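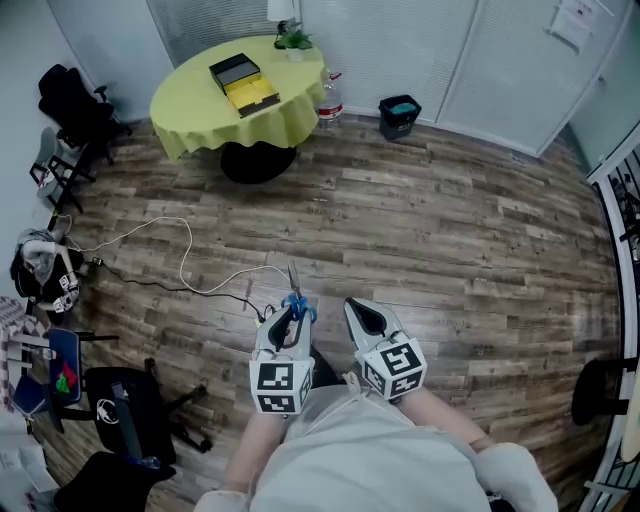 Virnen round tablecloth in lime yellow, on a pedestal table.

Virnen Round Tablecloth
Product code 2000-R

The Virnen is an everyday round tablecloth for kitchen, dining and side tables. It is woven in Bollgate's own mill from a cotton and polyester blend, hemmed by machine with a double row of stitching, and washed once before packing so that most of the shrinkage is out of it when it reaches you.

Colors: lime yellow, oatmeal, slate, brick, white
Diameter: 74 inches
Hem: 1/2 inch, double stitched
Care: machine wash warm, tumble dry low
Pack: single cloth, folded, in a paper sleeve

Choosing a size

Measure straight across the widest part of the table. Add twice the drop you want. The drop is the length of cloth that hangs below the tabletop.

A 74-inch cloth on a 48-inch table gives a 13-inch drop. On a 42-inch table the drop is 16 inches, and on a 36-inch table it is 19 inches. For seated meals, many customers prefer a drop between 8 and 14 inches, which stays clear of the lap. Longer drops suit hall tables and lamp tables.

The Virnen is not sold in a floor-length size. If you need the cloth to reach the floor, see the Astadus range, which is cut to order. Oval and rectangular tables are also covered by Astadus.

Fabric and color

The weave is medium weight and opaque in all colors except white, which may show a dark tabletop faintly underneath. Use a plain liner if this matters to you. A felt liner also cuts down on noise and keeps the cloth from sliding on glass or lacquer.

The five colors were chosen by Soo-ah Heo, who runs our dye room. Lime yellow is the brightest of them and looks greener under cool bulbs. Order a swatch if you are matching chairs or curtains. Swatches are free, limit three per household, and ship by regular mail.

Colors are dyed in batches. If you want two or more cloths to match, order them together.

Washing and stains

Wash dark colors separately the first time. Do not use chlorine bleach. Fabric softener is best avoided, as it leaves a coating that makes later stains harder to remove.

Blot spills with a dry cloth. For oil, work in a little dish soap and leave it for ten minutes before washing. For red wine, rinse from the back with cold water. Candle wax should be left to harden and then lifted off with a dull knife.

Fold lines come out with a warm iron while the cloth is slightly damp. Hanging it over a shower rail overnight also works on all but the sharpest creases.

Shipping and returns

In-stock colors leave our warehouse within two business days. Brick is out of stock until September. Unwashed cloths can be returned within 30 days in the original sleeve. Swatches do not need to be returned.

Restaurant and event orders of over 8 cloths are handled by Leopold Bachmann at the trade desk. Please include the table diameter and delivery ZIP code with your request.

Related items
Kwak felt table liner, round
Astadus cut-to-order tablecloth
Virnen napkins, set of 8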